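Startseite > Publikationen > Tagungsbeiträge > Volltext
Übersicht Hefte Autoren Archiv Kontakt
Seite drucken | Artikel per E-Mail versenden

4.3 Vorführung am Tag der offenen Tür

Die dritte Erhebung fand am 30. Juli 2023 im Gebäude Marura statt, im Rahmen des Tags der offenen Tür der Gelon-Werkstätten. Das Gelände wurde an diesem Tag von 2.000 Gästen besucht. In den Vorführraum selbst kamen 165 Personen, von denen 32 einer aktiven Teilnahme zustimmten. Die übrigen sahen zu und wurden nicht befragt.

Gezeigt wurde die zweiarmige Plattform Vosent beim gemeinsamen Bewegen eines Tisches. Die Aufgabe entspricht der in Abschnitt 3.2 beschriebenen Laborfassung, der Ablauf wurde jedoch gekürzt. Jede Teilnehmerin und jeder Teilnehmer erhielt eine mündliche Einweisung, stellte sich an die dem Roboter gegenüberliegende Tischseite und fasste die Platte an beiden hinteren Ecken. Danach folgten zwei Durchgänge: Anheben auf der Stelle sowie Versetzen um eine kurze Strecke. Auf das Drehen des Tisches, im Labor der dritte Durchgang, wurde wegen der engen Raumverhältnisse verzichtet.

Die Steuersoftware Fajardo lief in derselben Version wie bei der Erhebung im März. Geändert wurde lediglich die Obergrenze der Armgeschwindigkeit, die wir für den Publikumsbetrieb herabgesetzt haben. Ein Mitglied des Projektteams stand während der gesamten Zeit am Not-Halt. Er wurde einmal betätigt, als ein Kind die Bodenmarkierung überschritt; der betreffende Durchgang ist in der Auswertung nicht enthalten.

Als schwierig erwies sich die Abstimmung des Beginns. Im Labor kündigt ein Signalton das Anheben an. Im Vorführraum war es dafür zeitweise zu laut, sodass einige Gäste erst auf die Bewegung der Platte reagierten. Dadurch verlängerte sich die Zeit bis zum gleichmäßigen Anheben auf bis zu 3 Sekunden. Wir haben deshalb am Nachmittag auf eine gesprochene Ansage durch das Team umgestellt. Die Werte vor und nach der Umstellung werden in Abschnitt 5 getrennt ausgewiesen.

Die Griffhaltung der Teilnehmenden war nicht vorgegeben. Neben dem beidseitig umschließenden Griff trat häufig eine gemischte Haltung auf, bei der eine Hand den Rand umfasst und die andere eher auf der Ecke aufliegt (Abb. 4). Für die Kraftverteilung ist dieser Unterschied von Bedeutung, da eine aufliegende Hand vor allem nach unten wirkt und beim Anheben umgesetzt werden muss.
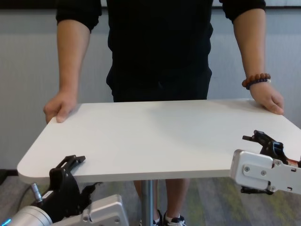

Abb. 4: Hände am hinteren Rand der Tischplatte, vorn die beiden Greifer der Plattform.

In der anschließenden Kurzbefragung wurde die herabgesetzte Geschwindigkeit überwiegend als angenehm bewertet. Mehrere Befragte gaben an, sie hätten gern früher gewusst, in welche Richtung der Tisch versetzt wird. Eine Richtungsanzeige war zu diesem Zeitpunkt in Fajardo nicht vorgesehen. Die vollständigen Antworten sind im Anhang B wiedergegeben.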